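mixer-list archive
Subject: Re: Stiff gearbox on the Ovik, and where do I put all the bits
Date: May 1, 2021

Macario Palacios wrote:

> Hi all, I finally brought home the Ovik stand mixer I was whining
> about in February. It came with the bowl, the dough hook and the
> whisk, no flat beater. It hums on every speed but only turns on the
> top one, and then it sounds like gravel in a coffee can. I'm guessing
> old grease. I've never been inside one of these. Do I have to take
> the whole head off the stand? What do people clean the gears with?
> And how do you keep track of all the screws? I did a Sidcombe hand
> mixer once and had 7 left over at the end, and it ran fine, but I
> never felt good about it. I ended up giving it to my sister.
>
> Macario

Hi Macario, and welcome to the slippery slope! I've had the same Ovik on my counter for 33 years (it was a wedding present, and it has outlasted the toaster, the blender and the marriage) and I've been inside it more times than I'd like to admit. I'll go through your questions in the order I'd do the job, which isn't the order you asked them, sorry.

First, don't run it any more. I know it's tempting to give it one more go on top speed to see if it loosens up. If the grease has gone to toffee then the motor is pushing against it the whole time and you'll cook the windings, and then you have a very heavy doorstop. Unplug it, tape over the prongs so no helpful family member plugs it back in, and let it sit.

You don't need to take the head off the stand, no. Take the bowl away, lock the head in the down position and put something soft under the nose. I use a rolled up bath towel. There's a trim band around the back half, held by one small screw that hides under the rear badge, and the badge is only pressed in. Warm it with a hair dryer and work a guitar pick around it. Please don't use a screwdriver, those badges crack if you look at them wrong, and a good used one costs more than I paid for my last whole parts machine.

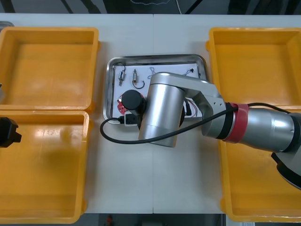
The planetary comes off next, and you'll need a pin punch and a bit of nerve. The pin goes through the shaft sideways and it has probably been there since the thing left the factory. Penetrating oil overnight, then short firm taps. Once that's off you can get at the ring of screws holding the lower housing, and this is the point where you want your containers laid out before you touch anything. I like open bins on both sides with a steel tray in the middle, two yellow ones left and two right like the ones there, so a part only has to travel a few inches from the tray before it has a home. Outside screws go in one, gearbox screws in another, gears and washers in the third, and the fourth is for things I have to replace or scrub again. I used to do it with muffin tins, and that's fine too until you pick one up by the corner with a hand full of grease. Ask me how I spent one whole Thanksgiving weekend under the fridge with a flashlight.

Do keep the two sets of screws apart, by the way. On the Ovik they look like twins and they aren't. The gearbox ones are a hair longer, and if you put a long one in a short hole at the back it'll bottom out and feel tight while the housing is still loose. Then it weeps oil into your frosting. I'd bet that's where your Sidcombe leftovers came from, or somebody before you used whatever they had in a jar.

About cleaning the gears. You'll get 9 answers on this list from 9 people and most of them will work. I scrape the worst out with a wooden coffee stirrer (it won't scratch), then wipe with paper towels until they stop coming away brown, then do the rest with mineral spirits and an old toothbrush, outdoors or at least with the door open. No brake cleaner on the plastic parts, ever. Hot soapy water is okay for the planetary ring and the outer hub, but dry them right away, on a radiator or in the sun, or they'll have a rust bloom by suppertime.

The worm follower is the one to look at hard. Hold it up to a window and turn it slowly. If the teeth are even and flat across the top, leave it alone. If any of them come to a point like a shark fin, it's done, and that would explain your gravel. It's meant to be the part that gives up first, so it's not a disaster. There's a place in Drokmont that still has them in both bronze and the fiber kind. Get fiber if you mostly do cakes. I'd only go bronze if you make a lot of bagels, and even then I'd rather lose a cheap gear than an expensive one.

Put white paper in the tray, too. I was stubborn about this for years because it seemed fussy. But there's a thrust washer in the Ovik that is the same dull silver as everything else on earth, and on bare metal you'll never see it. On paper you'll see it, you'll see the grit that came out with it, and you can write on the paper with a pencil – "this side up", "came off first", that sort of thing.

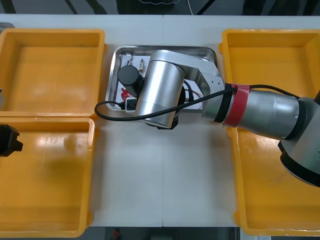 White paper in the steel tray, with yellow trays either side.

Now, the grease. Old Schwerdtfeger service sheets (there's a scan of the one for your model in the list files, it's the one with the coffee ring on page two) just say "gear lubricant, good quality", and I've seen that line start fights. I use a food-safe one, medium weight, from a tub. You want enough to pack the gears and cover them over, a bit like frosting a layer cake, and then a bit more up against the worm. You do not want to fill the housing to the brim! It has nowhere to go when it warms up except down the shaft and into the bowl. If you've ever wondered why a secondhand mixer drips, well, either it sat for years and the oil separated or somebody loved it too much.

While you have it open, look at the brushes. They come out from the sides, one screw cap each, and they should slide out without an argument. Mark which side each came from and which way up it was, as they wear to the curve of the motor. If they're shorter than they are wide, replace the pair. If not, put them back exactly the way they were. I swapped mine over once by mistake and it sparked like the Fourth of July for a week and then settled down, but I wouldn't recommend it for your nerves. 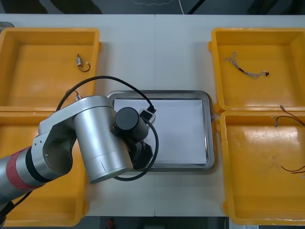
The other thing I'd do with the lid off is clean the speed control plate. It's the little board at the back with the two contacts, and flour gets in there no matter what. A dry paintbrush first, then a strip of plain printer paper pulled between the contacts a few times. No sandpaper, it takes the surface off and they'll burn twice as fast afterward. If after all that it still only turns on the top setting, write back, because then it's probably the spring on the governor, and that's a different evening. The adjustment is three small screws and a good deal of bad language, and I'd want to walk you through it slowly.

Going back together is the reverse, more or less, as every manual ever printed likes to say. What they leave out is the gasket. Ovik used paper on the early ones and cork later, and either way yours will come off in crumbs. You can cut a new one out of gasket sheet from the auto parts store. Lay the housing on it, tap around the rim with the round end of a hammer, and the edge will cut the shape for you. Very satisfying, I could do it all day. Tighten the ring screws a little at a time going across, the way you would with wheel nuts, and don't lean on them at the end. The housing is softer than you think.

Then run it empty on the lowest speed for ten minutes or so with your hand on the top of the head. Warm is okay, and a bit of smell from the new grease is okay. If you can't keep your hand there, stop and let it rest. After that go up one speed at a time. Save bread for another day, and let its first job be whipped cream or something else kind.

Oh, and the cord. Bend it along its whole length, especially right where it goes into the stand, and if it's stiff or shiny or shows any cracking, replace it before you bother with anything else in this message. Use the same gauge or heavier, put crimped ends on if that's what the old one had, and don't forget whatever clamp or grommet was holding it in the stand. If mains wiring isn't your thing, a lamp repair shop will usually do it while you wait. There's a long thread on cords in the archive, it's up to 3,004 messages in there now so search for "grommet" or you'll be reading till Christmas.

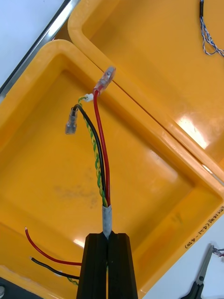

Macario wrote to me off list this morning to add that the cord on his is the cloth-covered kind and it's gone crunchy near the plug, and he wanted to know if he could just cut that end off and fit a new plug to keep it looking original. I told him no, and I'll say it here too in case anyone else is thinking of it. If it's crunchy at the plug it's crunchy inside the stand, where you can't see it, and that's the end that gets the heat. You can buy new cloth-covered cord with modern insulation underneath and it looks lovely. I put a dark brown one on mine and had two people ask if it was the one it came with.

As for the missing flat beater, the Sidcombe one from the big bench model fits the Ovik pin but hangs a touch low, so you'll need to drop the bowl height or it'll chew the bottom of the bowl. I have a spare with the coating chipped, which I wouldn't use for food, but you could have it to check the fit before spending money on a nice one. You pay the postage and it's yours.

Does anybody still have the list of which serial numbers got the cork gasket? I thought I'd saved it and all I can find is a recipe for lemon bars.

Joan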